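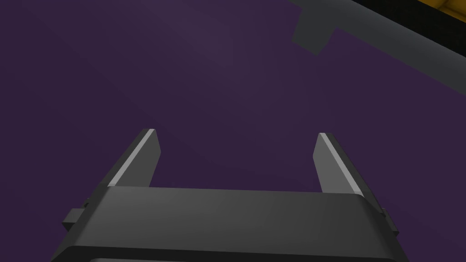

Getting mud out of a football kit is mostly a matter of leaving it alone, and it took me years of ruined socks to learn that. Every winter I wash the shirts for our lot at Drandudon Ladies, and by February the pitch at Planard is more pudding than grass. Our home shirt is a deep purple, the same sort of colour as that great broad surface at the top of the page, and purple shows every splash of dried clay like you wouldn't believe. Anyway, these are the things I do with it.

Let it dry first

I know you want to get it straight in the machine. Don't! Wet mud just smears and works its way down into the fabric. I hang everything over the airer with newspaper underneath, go to bed, and in the morning most of it comes off with a stiff brush out by the back step. Turn the socks inside out and give them a good slap against the wall. (Check which way the wind is blowing. I had it in my hair all through breakfast once.)

Soak the bad bits

For knees and elbows I fill a washing-up bowl with cool water and stir in two tablespoons of ordinary washing powder, then leave it while I get the tea on. Grass stains want a dab of white vinegar rubbed in with an old toothbrush before they go in the bowl. Try it on an inside seam first if the shirt's new. Hot water is a mistake if there's any blood on there, and with our back line there usually is.
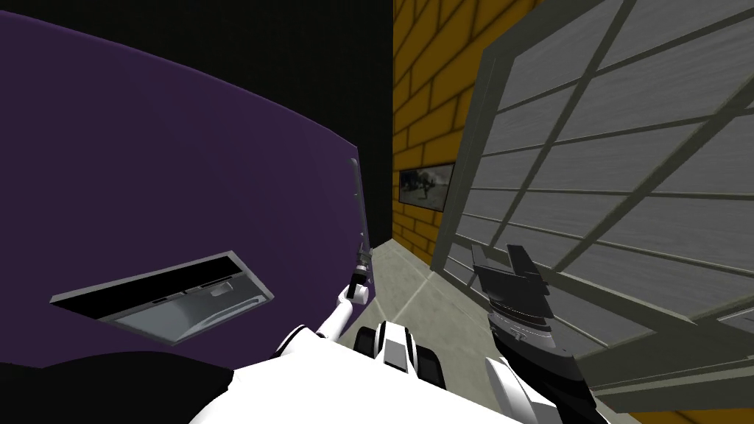
The wash itself

Everything goes inside out, zips done up, at 30 degrees with the spin down at 600. My old Vollberg has a sports setting but it's over so quickly I don't trust it with shorts. No fabric softener, please! It clogs the material and the shirts stop drying properly, and then they hold on to that changing room smell for the rest of the season. If the smell has already moved in, a small cup of vinegar in the softener drawer shifts it.
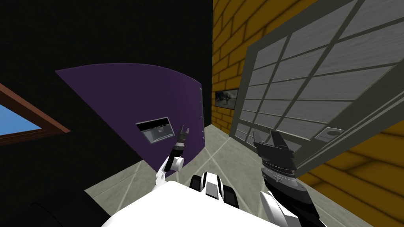 The purple panel and its little slot, with a window off to the left.

Numbers and badges

The printed numbers go before anything else does. Keep them off the radiator and out of the tumble dryer, and never iron straight on to them. If one is starting to lift at the corner, lay a sheet of baking paper over it and press with a warm iron, no steam, then let it go completely cold before you have a look. I did the whole back of Fidelina Taipe's shirt that way and it lasted her until Easter,

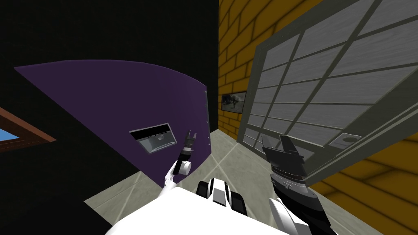
though she did go and catch it on the goal net in the end, and I had to stitch down the bottom of the second T in Taipe with purple thread. You can't see it from the touchline.

Boots

Knock them together outside, dig round the studs with a lolly stick, then wipe over with a damp cloth. Stuff them with newspaper and change it after two hours. Loosen the laces right down as well, and keep them away from the fire or the soles will start coming away.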